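Notebook, bench room, Sunday, started 9:40

Alone until lunch. Réka comes after with the second box of heads. Heating is off on the weekend, so I kept my coat for the first hour.

Subject of today: the question of the mug. In the Stiteso proposal the toothbrush is stored standing in an ordinary cup or mug, with no base and no holder. Sylvain wants us to say yes or no before the end of December. I say already that I don't like it, but my opinion is not data, so I write what I did.

Material. Toothbrush: the Imadent sample, the white one with the short head. Mugs: four from our kitchen, plus the white ceramic one that Albane brought from her home. I measured only the inside depth and the weight empty. Ellery scale, zeroed two times, because the first zero was drifting by one gram. It drifted also last month. Somebody should write it on the scale.

Morning series. Brush dropped into the mug with the handle down, from just above the rim, 19 times per mug. After each drop I note where the handle stops and if the mug moves. I changed nothing else. The water series is for the afternoon.

Results in short (the full table is on the sheet glued on the next page):

Kitchen mug 1, the tall one: stable, mug never moved. Brush leans at the same place nearly each time.
Kitchen mug 2: stable. Handle slides a little on the bottom and then stops.
Kitchen mug 3, the wide low one: fell over 3 times from 19. When it falls, it falls always to the side where the brush leans, so no surprise.
Kitchen mug 4: stopped after 15 drops, there is a chip in the rim and I don't want to scratch the sample. Did not fall.
Albane's mug: never fell. It turned on the table a few times, maybe five degrees. I didn't measure the angle properly.

Remark about mug 3. I think the problem is the height of the wall compared with the length of the brush. The motor and battery are low in the handle, which helps when the brush is upright, but in a low mug the brush is not upright at all. I would like to have a minimum inside depth. My proposal is 80 mm, and Maëlys thinks this is too generous for the marketing people, as many bathroom cups are lower. She can be right. We should then say it clearly in the leaflet and not hope that people guess.

11:20. Coffee. Marcelle called to ask if the room is free on the morning she wants. It is free, but she must leave the table at the same place, the marks for the height gauge are made for this position.

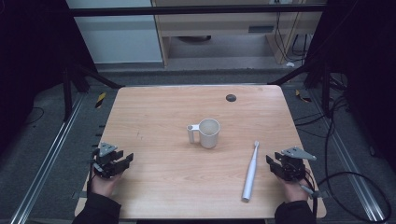 Rolling is the second thing I wanted to check, and I find it more important than the falling. A person who is in a hurry does not put the brush in the mug, she puts it down next to it. With a slim, smooth body like the one lying there beside the mug, there is not much to stop it if the surface has a slope. Our table is level (I checked with the long level, both directions), so a flat test says almost nothing. I used the tilting board from the Wanis job and raised one side slowly until the brush started.

First direction, button up: it rolls a quarter turn and stops on the button. To make it pass over the button I had to lift the board a lot more. Second direction, button at the side: it starts early, rolls, arrives on the button, stops. Third, button down: it does not roll, it rocks. So the button is doing the work of a foot, and it was not designed for this. If Stiteso makes the button flat with the body, as in their last drawing, we lose it. I write it here in big letters: ASK SYLVAIN IF THE FLAT BUTTON IS DECIDED.

I tried also one turn of rubber band near the end of the handle. It works very well and it is very ugly. Maëlys will propose a small ridge, I suppose. A ridge collects toothpaste. We had this discussion already for the other handle and I don't want to have it again without a sample in the hand.

13:30. Réka arrived with the heads. Two of the bags have no label. She will ask by email which batch it is, and until the answer they stay in the drawer and are not used.

Water series, with Réka. A spoon of water in the bottom of each mug, brush inside, wait 15 minutes, take out and look at how high the handle is wet. As expected, the end of the handle stands in the water, in all mugs. In the wide one it touches the water with one side only. Réka says rightly that this is the real argument against the mug: at home, water runs down the brush every time and nobody dries the cup. After some weeks there is a ring at the bottom. My own cup at home has this ring, I looked this morning before leaving.

We talked about a small insert for the mug, a disk with feet which keeps the handle over the water. Réka made a first one from a bottle cap and three pins. It stands well in mugs 1 and 2, and in Albane's it moves when the brush goes in. Too small by some millimeters, probably. It must be cut again.

Handle of the mug, a detail. If the brush leans on the same side as the mug handle, the mug is a bit more stable, and on the opposite side a bit less. I saw it only by the turning on the table, not by falling. The difference is small and I would not put it in the report. I note it so that the next person doesn't search for it two times.

What is missing:
Drops with the head down. Some people do this for travel and I have no number for it.
A plastic cup. All the mugs today are heavy. A light cup will behave much worse, I am sure, and it is what most people have in the bathroom.
The same series with the older, thicker handle, for comparison.
Angle of the board at the start of rolling, measured with the digital level. Today I read it on the paper scale and I trust it to one degree only.

Provisional answer for Sylvain: mug alone, no. Mug with insert, possible, if the depth is enough and the insert can be washed. I will not send it before the plastic cup is tested, and I ask Albane to read my English first.

Put back: board behind the door, scale covered, kitchen mugs washed and returned. Mug 4 is in the bin because of the chip. Albane's mug is washed and on her desk. The sample is charging on the shelf, please leave it there until Réka has done the head-down drops.

Left at 16:50.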